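The Good Glasses

When Mrs Dimitriou died she left the flat to her nephew, the money to a donkey home, and her place at the head of the Tuesday card table to nobody in particular, which was how the trouble started.

Vangelis Gavalas felt it should go to him. He had sat on her left for 21 years and had lost to her in every one of them, and he thought this ought to count as service. Chrysanthi Spanos felt it should go to her, on the grounds that she could add up.

"We could take turns," said Povilas Vasiliauskas, who was new and still had ideas.

They looked at him until he went to put the kettle on.

The game was called Stondis. It had come from Lumalberg with somebody's grandfather, and so had the rules, though the grandfather had plainly left in a hurry and brought only some of them. You needed 50 points to win, or 100 if it was raining. Whoever sat at the head of the table decided whether it was raining. Mrs Dimitriou had once called it a downpour in the middle of a heatwave, being 48 to 31 behind, and they had all gone home at midnight talking about umbrellas.

So it was not a small thing, the chair.

Wanpen Rojanasak, whose kitchen it now was, stayed out of it. She had put out the plaid cloth with the flowers, the one that made the table look as if it were expecting better people, and she had looked out the plastic cups. Mrs Dimitriou used to call them the good glasses. They were not glasses, and opinions differed on good.
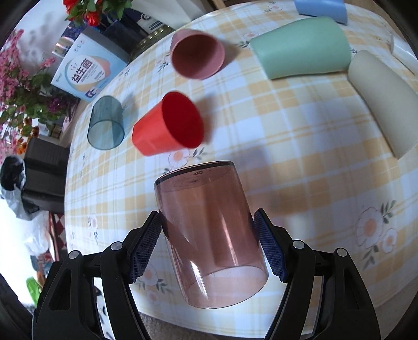
One of the good glasses, on the plaid cloth.

"She'd have wanted it settled by a hand of cards," said Vangelis.

"She'd have wanted it settled by you losing a hand of cards," said Chrysanthi. "It was her hobby."

They played. It took until a quarter past nine, partly because Vangelis dealt like a man posting letters to people he disliked. Chrysanthi reached 50 first and laid her cards down very gently, the way you would put a baby to bed.

"It's raining," said Vangelis.

"You can't say that. You're not in the chair."

"Neither are you, until you've won. And you haven't won, because it's raining."

Povilas went to the window. He came back and reported that it was a bit damp out, if that helped. It did not help. There was a long talk about drizzle. Chrysanthi brought up a remark Vangelis had made in January, and Vangelis brought up her sister's wedding, and then someone thumped the table, and each of them afterwards said it was the other.
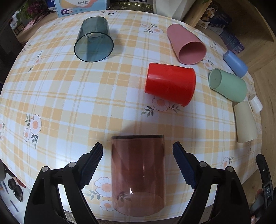 Cups on their sides, late in the evening.

"Well," said Wanpen, looking over the cloth. "She never spilt a drop in this kitchen."

Nobody spoke for a bit. Then the doorbell rang, and it was Keerthana Kamath from upstairs, aged six, in a dressing gown, sent down to ask if they could please keep it quiet. She took in the four of them standing up. She took in the empty chair, climbed on to it, and asked what they were playing.

Vangelis explained Stondis to her. It went better than might be expected, as she had no questions.

"And is it raining?" said Chrysanthi, in a voice like a drawn curtain.

Keerthana thought about it.

"It's snowing," she said.

They sat down. There was no rule for snow, but Vangelis believed it might be 200, and Povilas began to deal.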